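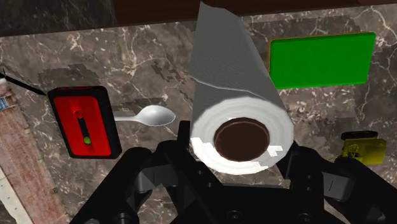

Paper towel roll, computer rendering.

Keeping the Questions: A Conversation with Virgilio Panganiban
Dec 9, 2024

The Clamance Quiz Association has written and licensed general knowledge questions to libraries, schools and social clubs for 28 years. Virgilio Panganiban joined as a part-time fact checker and has served as senior question editor since the retirement of the previous holder of the post. He met with the Members' Bulletin at the Association's offices on Gurner Street to discuss how questions are chosen, how they are retired and what members may expect from the coming season.

Mr. Panganiban began with the subject on which his office receives the most mail, the difference between a hard question and an obscure one.

"A hard question is one the player feels able to reach," he said. "The player knows the song, or the river, or the king, and has to work to bring the name up. An obscure question gives the player nothing to work with. We get a great many of the second kind from contributors, and most of them are returned."

Under the present guidelines, each submitted question is read by two editors working separately. Both must find the answer in a printed or archived source, and the sources may not depend on each other. Mr. Panganiban said that this last rule causes the most delay. Reference books have long copied from one another, he explained, and an error made in one almanac may appear in a dozen others within a few years.

"We had a question about the length of a bridge," he said. "Every book we own gave the same figure. One of our editors wrote to the county engineer, and the county engineer said the figure included an approach road that was torn up before I was born. We had been using that question for years, and teams had lost points on it. We sent a notice to every club that had played it, and a few of them did recalculate their standings."

The full review of the question bank, which began in July, has now covered the history, geography and popular music sections. Of the questions examined so far, 694 have been rewritten and 367 have been withdrawn. Mr. Panganiban said that few of the withdrawn questions were wrong when they were first used. Records had been broken, countries had changed their names, and performers described as living had died. A question that asks for the tallest, the oldest or the most recent of anything must now carry a review date, and the software will not release it once that date has passed.

Asked whether the popular music section presents particular difficulties, Mr. Panganiban said that it does. Players are sure of their memories where songs are concerned and are often mistaken about them. Misheard lyrics account for a large share of the disputes referred to his desk.

"People will write three pages about a lyric," he said. "They heard it in the car with their brother in high school, and they are quite certain. I have sympathy for that. I was certain about a lyric myself until last spring, and I had been singing it at weddings." He declined to name the song.

The Association's ruling in these cases remains that the published lyric governs, even where a recorded performance differs from it. Hosts may accept a common variant at their discretion if the meaning is clear. Mr. Panganiban would like this discretion to be used more often than it is, particularly in first-round play.

The interview then turned to the Yensuk Collection, the set of handwritten question cards given to the Association by the Yensuk family. The cards fill nine drawers and have not yet been entered in the question bank. They deal largely with candy, radio programs, household products and the advertising of all three. Many cannot be used in play, as the answers were known only to people who bought the goods. Mr. Panganiban regards them as worth keeping all the same.

"One card asks for the flavor of the third wafer in a particular roll," he said. "There is no source for that. The maker is gone. The card says butterscotch, in pencil, and then in another hand it says 'no, maple.' I do not know how we would ever settle it. I have put it back in the drawer."

Members who wish to consult the collection may do so by appointment. Cards may not be removed from the reading room, and pens are not permitted at the tables.

On the coming season, Mr. Panganiban confirmed that the Grurka Round will return in its earlier form, in which teams receive a list of answers and must supply the category that joins them. The round was suspended after complaints that several lists supported more than one category. New lists are being tested by around a dozen clubs before release, and any list that produces two defensible answers will be dropped.

He also asked that contributors observe the limit on length. Questions should be capable of being read aloud in one breath — "an ordinary person's breath," he added — and should ask for one thing only. Submissions that do not meet this standard will be returned without comment.

Corrections to published questions should be sent in writing to the Question Office with the card number and a copy of the source. Telephone corrections are no longer accepted.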